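Operators wanted for repeat recordings, Viston small parts project

In November one of our grippers closed on an operator's command 2 seconds late and did not open again until the power was cut. No person was hurt, but the test was stopped, and Margit Magnusson's safety report found that the delay came from lost tracking signals at the wrist. Part of our earlier hand recordings has the same fault and can't be used.

We are now looking for three operators to record this work again at our lab in Vik. You will handle small and thin objects at a table while wearing gloves and wrist trackers, and you will report every signal loss, also the short ones. Each operator makes 50 recordings.

You should have steady hands and patience - the work is repetitive. Experience with robots is welcome but not required. You must be able to stop when something feels wrong, even in the middle of a recording. Training in the new stop procedure is paid. 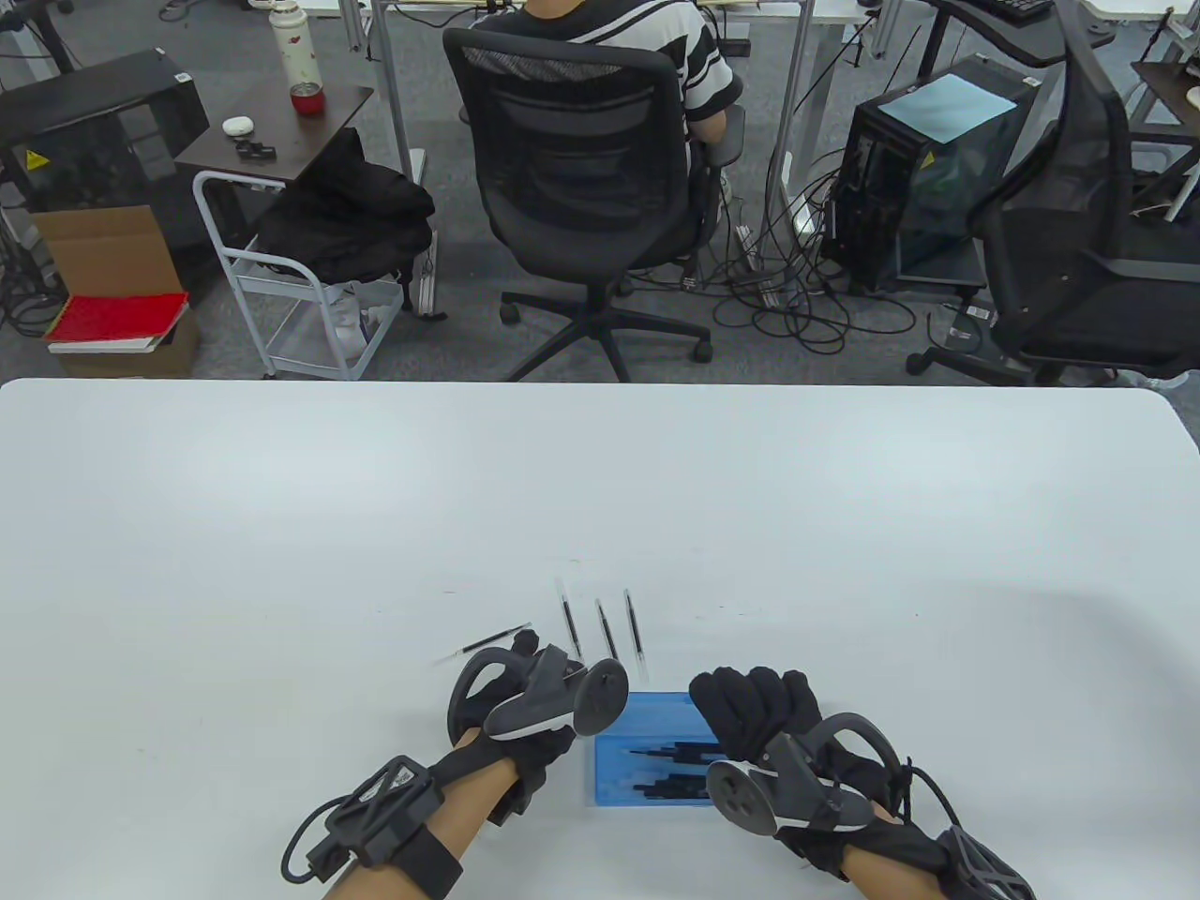
Table work with pen refills and tray, both controllers in hand.

To apply, please write a short letter to Sorin Moldovan at Viston. Tell us which hand you write with and if you can work mornings.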